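Home | Talks | Notes | Contact

Speaker notes: Two grippers, one arm, a lot of lids
Qusai Chamoun, April

Slide 1. Hello and why I'm excited

Thank Raffaele Morelli for the introduction (and for lending me his clicker). Say up front that I love this topic and will talk too fast, so wave if you need me to slow down.

We ran the Bestell soft finger against the Ginodell parallel jaw on the same arm, same controller, same household objects. 300 tries in all. Everything was driven by hand, no learned policy yet. Pause on that, people always ask.

Slide 2. The wrist camera

This is my favorite part of the talk! Up close, the wrist view is a mess of glare and blur, and that's where you find out what your camera can really give you. Shiny ridges are the worst: the depth estimate jumps from one streak to the next. Let the room look for a few seconds before going on.

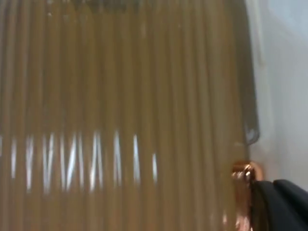 Slide 3. The fixed camera

Same table, second view. We tried the Jistinano controller with the wrist feed only, then with both feeds, and the operators liked both so much more that it was hard to get them to go back. The delay between the two feeds was 27 milliseconds. Mention that we log it now, because in the first week we didn't.

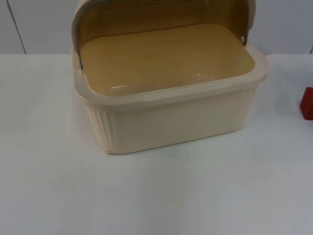 Hinged lids are where the two grippers really part ways. A lid moves on an arc, so a stiff jaw that holds on tight fights the hinge the whole way up, and the soft finger gives a little and follows along. With a roll-top like the one on this bread box you also have to plan for where the lid ends up, tilted back over the rear, well above the rim. Point at the round pivot on the right side, then draw the arc in the air with your hand (do it big, people in the back). Of our 300 tries, 289 finished without a stop. The other 11 were stops on the force limit, and I have a soft spot for every one of them.

Slide 4. What I'd try next

Swap fingertips before swapping arms. Subramaniam pads are on the bench already and I can't wait to get them on. Ask if anybody has run two finger types on one hand, then take questions.

Sign up for our newsletter to hear when new talks are posted.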